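Stosen Workbench: is the simulation package worth paying for before we buy the arm?

Posted in Small Automation, June 19, 2022

dilville_packing

We are a small packing firm in Dilville and we're thinking about a single arm with a two-finger gripper to take bottles off a worktop and put them in cartons. At present two people do it by hand. The supplier has offered us the Pollus arm kit, and has suggested we first take out a licence for Stosen, their simulation package, at £109 a month. The arm and gripper together come to £1,343 more than the next kit we looked at, so I want to be fairly sure before ordering.

My questions are these. Can I trust a simulated pick as a guide to what the real gripper will do? Is the package usable by someone who has never programmed a robot? And does it cope with bottles lying on their sides, as ours come off the chute any way they like? I had a demonstration over a video call but the person giving it only picked up cubes.

Budget is tight and I can't send samples away before December.

Urho Aaltonen

I have used Stosen since the winter, with the Pollus kit and before that with a Morris gripper, so I can answer most of this.

Usable by a beginner: yes, up to a point. You choose a worktop, drop objects on to it and tell the gripper where to close. I had a first pick running in an afternoon. What took me longer was bringing in my own bottle shapes. The built-in library is small and the sizes are not quite what you find on a shelf. If your bottles have an unusual shoulder or a wide cap you will need a proper model of them, and either you draw it or you pay for it. I paid £51 each for mine and they were fine.

Bottles on their sides: it handles them, but the default grasp planner likes to come in at the middle of the body. For tapered shapes I set the grasp by hand at the narrow end. You can save that as a preset and use it again for anything of a similar shape.

As for trusting it, I would trust it for reach and for clearance. It will show you whether the fingers fit between two bottles, and whether the arm can get to the far side of the worktop without hitting anything. I ran 300 trial picks before I bought, and the layout problems it showed me were there on the real bench too. I would not trust it for grip. Friction is one number per material and you have to guess it. A bottle that holds well on screen may slide in your hand, let alone in a gripper. Thin plastic that squashes is not modelled at all in the version I have.

If I were you I would take one month, build your worktop to its true size, and test reach and spacing only. Then ask the supplier for a trial of the gripper with your own bottles. They do lend them out - I had one for a fortnight.

I've put a view from the wrist camera in one of my own runs at the bottom of the page. I find this view more useful than the overhead one for checking how the fingers meet the object, though the housing does take up the lower part of it.

bench_and_bolt

Don't bother with the software. Get the gripper on loan and a bag of bottles. We did the whole thing with a tape measure and it was all right.

packline_north

Mostly agree with Urho, but two points to add.

The monthly price is for one seat. If your supplier wants to log in and help, that is a second seat, or was when we signed up. Ask them to put it in writing. Also check which gripper fingers are included in the simulation. We were sent longer fingers than the ones we had modelled and had to redo the clearances.

On the bottles coming off the chute any old how, the simulator puts objects where you tell it to. It can scatter them at random, but that is not the same as how they land off your chute. I would film the chute for an hour and copy some of the real positions in by hand. It is dull work but worth doing before you settle on where the arm is to stand.

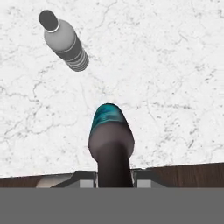 Wrist view in simulation: gripper closed in on the narrow end, grey bottle on its side on the marble top. Posted by Urho Aaltonen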